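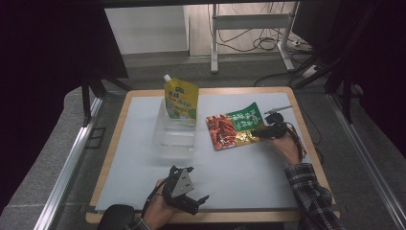 Man solle die Vorräte einfach alle auf einmal ausräumen, schrieb mir Bram Dekker nach dem letzten Beitrag, schrankweise bringe das gar nichts, weil man die Sachen dann nur von einem Fach ins nächste schiebe.

9. August, von Frans Peeters
14 Kommentare

Ich habe es trotzdem schrankweise gemacht. Unsere Küche ist schmal, und wenn alles gleichzeitig draußen steht, kann abends keiner mehr kochen. Angefangen habe ich oben links, bei Mehl, Reis und Hülsenfrüchten. Das älteste Paket Linsen war im Oktober vor drei Jahren abgelaufen. Die Linsen sahen noch gut aus, ich habe sie gekocht, sie brauchten fast doppelt so lange wie sonst und schmeckten normal.

Schwieriger sind die kleinen Sachen: Tütchen, Beutel, Snacks, Mitbringsel aus dem Asialaden, von denen ich die Hälfte nicht lesen kann. Die lagen bisher in einer Schublade übereinander. Jetzt stehen Beutel mit Schraubverschluss aufrecht in Kunststoffboxen, flache Packungen kommen in eine eigene Kiste. Auf jede Box klebt ein Streifen Kreppband mit dem frühesten Datum darin.

Eine Liste führe ich auch wieder. Im Frühjahr hatte ich es mit einer App versucht und nach zwei Wochen aufgehört — das Eintippen dauerte länger als das Einräumen. Nun hängt ein Blatt Papier innen an der Schranktür. Was leer ist, wird durchgestrichen, was neu dazukommt, steht unten.

Weggeworfen habe ich am Ende wenig: eine Packung ranzige Walnüsse, zwei Gläser Senf und ein Backpulver, das im heißen Wasser nicht mehr sprudelte. Gewürze hebe ich bis zu fünf Jahre auf, wenn sie noch riechen.

Der Keller fehlt noch. Dort stehen die Einmachgläser meiner Mutter, zum Teil ohne Etikett — damit fange ich an, wenn es draußen kühler wird.

44 Mal geteilt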